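## 4. The tray, the scoop and the place where it all goes

### 4.1 What counts as a cleaning

The literature on domestic cat litter is large, and nearly all of it is about the cat. We know a fair amount about which textures cats prefer, how deep they like them, and how strongly they object when the tray is moved next to the washing machine. The person holding the scoop appears mainly as a source of compliance problems. In this section we take that person's side, at least as far as the data allow.

The 11 households in the diary study logged 297 cleanings between them. We had told them that a cleaning was "any occasion on which you remove something from the tray." This seemed clear to us in the office. In the diaries it covered everything from a full change with hot water and a brush to a single pass made in socks before breakfast, and in one entry the removal of a hair tie. We kept the hair tie. The definition was ours, and we felt we should live with it.

For the analysis below we split each cleaning into four stages: finding the clump, lifting it, sifting it, and getting rid of it. The first three happen over the tray and take little time. The fourth happens somewhere else, and how far away that somewhere is explains more of the variation in our data than litter type, tray size or the stated enthusiasm of the owner, which was low throughout.

### 4.2 The carry

We call the movement between tray and waste container the *carry*. Participants called it several other things. A short carry is one in which the scoop can reach the container while the person's feet stay put. A long carry involves walking, and in two homes a door.

Long carries produce what we labeled *trail*, meaning loose granules on whatever surface lies between the tray and the container. Trail is easy to explain and hard to abolish. Even a well-shaken scoop holds a few grains, and people who have just bent down over a litter tray tend to shake briefly. In homes with a long carry, trail was mentioned in the diaries so often that we stopped coding it as an event and began treating it as a floor covering.

The obvious remedy is to put the container beside the tray. Most households had thought of this and had a reason against it, usually to do with smell or looks. One participant kept a Domeo bin on the balcony, four rooms from the tray, on the grounds that it was "a proper bin." Her diary entries are among the longest we received.

### 4.3 Side-by-side layout

The arrangement we ended up recommending is shown in Figure 3. The container and the tray sit directly next to each other at the same height, and the container opens at the front under a curved hood. An open front matters more than we expected. With a top-opening bin the scoop has to be raised above the rim and then turned over, and it is at the top of this arc that things are dropped. With an open front the scoop goes in low, tips, and comes out again. Several participants described the motion as like putting a pizza in an oven, a comparison we report without endorsing.

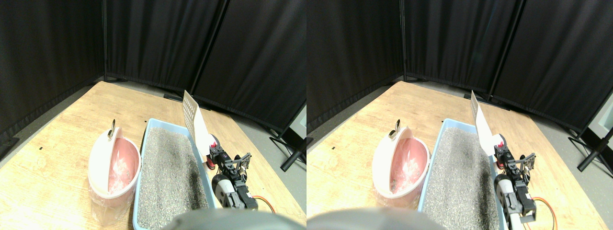

**Ferdinand Aebischer**, lead author, household observations and layout

**Figure 3.** Side-by-side layout on a wooden tabletop, two views. The hooded white container is at left, with a clear plastic bag around its base; the light blue tray with gray speckled litter is directly to its right. The scoop stands upright near the back right corner of the tray. Note the darker patch in the center-right of the litter, discussed in Section 4.5.

Two features of the layout deserve more attention than they usually get. The first is the bag. Ours is clear and goes around the base of the container, where its loose folds spread over the tabletop and look untidy. We tried tucking them under. They came out again. Any account of household waste that shows a perfectly fitted bag should, in our view, be read as fiction.

The second is height. Trays live on the floor, where the cat is, and we are not suggesting otherwise. For the sorting trials we worked at table height so that the hands could be watched without anyone lying down, and our observers, who are not young, have asked us to say that they found this satisfactory. The layout carries over to the floor without change. The knees of the person using it are outside the scope of this paper.

### 4.4 Where the scoop lives

Scoops are sold by themselves or with a tray, and almost never with anywhere to be. A Brabec scoop comes with a hook. The hook comes with an adhesive pad, and the pad was, in every home that tried it, stuck to something for less time than the household had hoped. Other scoops in the diary study were kept in a jar, in the bag of litter, behind a radiator, and on top of a folded newspaper that had plainly been there since well before the study.

The most common home for the scoop was the tray itself, standing in a corner with its blade in the air or its handle in the air according to habit. Standing it in the litter has clear points against it, the cat's opinion among them. In its favor, the scoop is always found. Of the participants who moved their scoop to a dedicated holder at our request, most had moved it back by the end of May, and they told us so cheerfully.

We had planned to argue against keeping the scoop in the tray. Having watched people look for one with the other hand already holding a bag open, we have softened. Figure 3 shows it near the back corner, and we can report that the back is better than the front: a scoop at the front gets knocked by the wrist on the way in. If the cat minds, use the jar.

### 4.5 The patch

A darker, damp-looking patch like the one in Figure 3 is the point at which households disagree. Half-formed clumps break if they are lifted early. They also break if they are lifted late, having stuck to the bottom of the tray in the meantime. Somewhere between these two lies a correct moment, which each of our participants believed they alone had identified.

The blade makes some difference. Small square holes in rows, as on the scoop used here, hold back small fragments that wide slots let through. The cost is slower sifting, and a certain amount of the jiggling that participants with thin walls preferred to avoid late at night. With wide slots the sifting is over almost at once, and so is the removal of anything smaller than a hazelnut, which goes back into the litter to be met again tomorrow.

For the sorting trials we filled each tray with 3000 g of litter and added 200 mL of water at one spot off center, then let it stand. Two litters were compared. Cindora formed a firm clump that came up in one piece when approached from the side. Zolletti formed something closer to a pastry, with a good crust and an unreliable middle, and did better when the scoop went in flat along the bottom and was given a moment before lifting. Approaching either from directly above was a mistake, and one that every single person made first.

We make no claim about which litter is better. Two participants changed brands in the course of the study, in opposite directions, and each wrote to say how much easier everything had become.

### 4.6 Soft lining and other additions

Containers in the homes picked up contents that had little to do with litter. Crumpled paper towel was the leading item. Some people put it in first, as a kind of cushion; others used it to wipe the tray rim and threw it in afterward; and a third group did both and therefore filled the container with towel at a rate that astonished them when it was read back from their own diaries. The hooded container makes this visible, as the open front puts the contents on display. A few participants disliked that for reasons of taste. It did, however, shorten the time between the container becoming full and anyone admitting it.

Interior color came up more than once in the exit interviews. A pink interior, as in Figure 3, was thought "cheerful" by one participant and "medical" by another. We had no hypothesis on this point and have none now.

### 4.7 Limits

Our households volunteered, which means they were people willing to write about litter, and the extent to which they resemble the public is anyone's guess. All of them had one cat. Homes with several cats present a harder problem, involving several trays, more than one carry, and disputes over attribution. We also relied on diaries for everything outside the sorting trials, and diaries are kindest to the person keeping them. One participant recorded a cleaning every morning at seven, to the minute, including a morning on which she was with us at the time. Her entries were retained with a note — the cleanings may well have happened, and the cat has declined to comment.

The trials themselves used water in place of the usual liquid. A reviewer of an earlier draft asked whether this affected the results. It probably did. We invite others to repeat the work with the real thing, and will be glad to read about it.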